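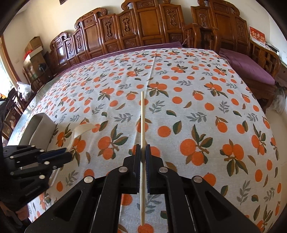
Figure 15.1 Fruit-print sheet, carved wooden headboard.

Chapter 15
Post Position and the First Turn

Before you start

You need the pace chapter for this one. Running styles too: front-runner, stalker, closer. If those words are still fuzzy go back and read the summary boxes, then come here.

Key terms: post position, break, rail, ground loss, run-up, chute, bias, trip, overlay

What this chapter covers

Where a horse starts. What that costs or saves before the first turn. How to tell a real track bias from a string of odd results. How the betting public prices inside and outside posts, and when it gets it wrong.

Not covered: harness racing. Different game, the gate moves, separate chapter.

Opening case: Troner at Badelgate

Troner, a four-year-old gelding, sprinter by habit. Three races in a row he drew inside and led early. Won one, hung on for second twice. Then a step up to a two-turn race at Badelgate, post on the far outside of a full field. Short run to the first bend.

The chart comment read "used hard early, wide both turns, tired." Beaten a long way. Next time out he went off at 20 to 1, nearly triple his usual price.

What had changed about the horse? Look at the facts in the chart. He broke fine. He was sent for the lead from the outside and did not get it, so he went around the bend with horses inside him the whole way. Spent his energy in the first part of the race and got nothing back for it. The second turn was the same story, slower.

Now the next race. Same distance, inside draw, two other speed horses scratched in the morning. The crowd looked at the last finish position and stopped there. Was 20 to 1 a fair price? We come back to Troner at the end of the chapter and work it out in full, so hold off on an answer for now. Jot down what else you would want to know.

15.1 Why the start matters

A racetrack is an oval. The shortest way around is along the rail. Every path farther out adds distance, but only on the turns. On a straightaway the outside horse loses nothing. Students mix this up all the time. Ground loss is a turn problem.

So the first question is never "what post?" by itself. It's this: how far do they run before the first turn, and who wants to be in front when they get there?

Long run to the turn. Riders have time. An outside horse can drift over, tuck in, find a path. The post fades as a factor.

Short run to the turn. No time. Outside horses with speed have to either gun it or take back. Either choice costs something. Outside horses without speed usually drop in behind and save ground anyway, so the post hurts them less then people think.

Inside posts have their own trouble. A slow break from the rail and the field closes over you. Now you're behind a wall, eating kickback, waiting for room. A front-runner on the rail who misses the break has had his race taken away in two jumps.

Rule of thumb, to be tested later in the chapter: the post matters most for horses who need the lead, and least for horses who were going to be last early no matter what.

15.2 Same distance, different track

Take Somell and Badelgate. Both run a race at the same advertised distance. At Badelgate the gate sits close to the turn. At Somell there is a chute, which gives the field a long straight run first. Same words in the program. Two different races.

A student who lumps the two together and computes one win percentage for the outside post gets a number that describes neither track. Split by track. Then split by distance. Then by surface, dirt and turf apart. Turf adds one more problem, the temporary rail, which moves in and out and changes where the turn begins.

And always divide by starters. The far outside posts are only filled in big fields, and it's harder to win in a big field from anywhere. Raw win counts will make those posts look worse than they are.

15.3 Bias or noise?

A track bias is a surface condition that helps one path or one running style over the others. Rain does it. Harrowing does it, wind sometimes.

A card where the rail wins four races is not proof. Ask first whether the rail horses were the best horses. If favorites drew inside and won, you have learned that favorites win. Look for the opposite: weak horses on the rail running better than they should, good horses out wide running worse.

The Szabo worksheet, used all through the exercises, has a column for this. Compare each horse's finish to its rank in the betting. Mark plus or minus. Then sort by path, and only then look at the totals. Sorting first and marking second lets your opinion leak in to the marks.

How big a sample? For a permanent post effect, caused by track layout, we like 1,000 starters at one distance before trusting a small edge. For a daily bias you'll never have that. One afternoon, a handful of races, done. Treat it as a hunch with notes attached.

15.4 What the price already knows

Say you find that inside posts win more at Badelgate sprints. Good. Does it pay? Everybody else has the same charts. If the crowd bets inside horses down, the edge sits in the price already and a flat bet returns you less than you put in.

Post position makes money in two places, mostly. One, when last time's bad post hid a decent effort (see Troner). Two, when a bad post today looks bad but isn't, given the run to the turn and the lack of other speed. The two often look alike on the worksheet. Keep them in separate columns.

Quick check

Explain in your own words why ground loss happens on turns only.

Draw Somell and Badelgate from the description in 15.2. Mark the gate on each. Where would you want a front-runner drawn, and does your answer change for a closer?

Pull a past card from any track. Fill in a blank Szabo worksheet through the plus/minus column. Don't total it yet, you need the next section for that.

Next: 15.5, Adjusting a Figure for a Wide Trip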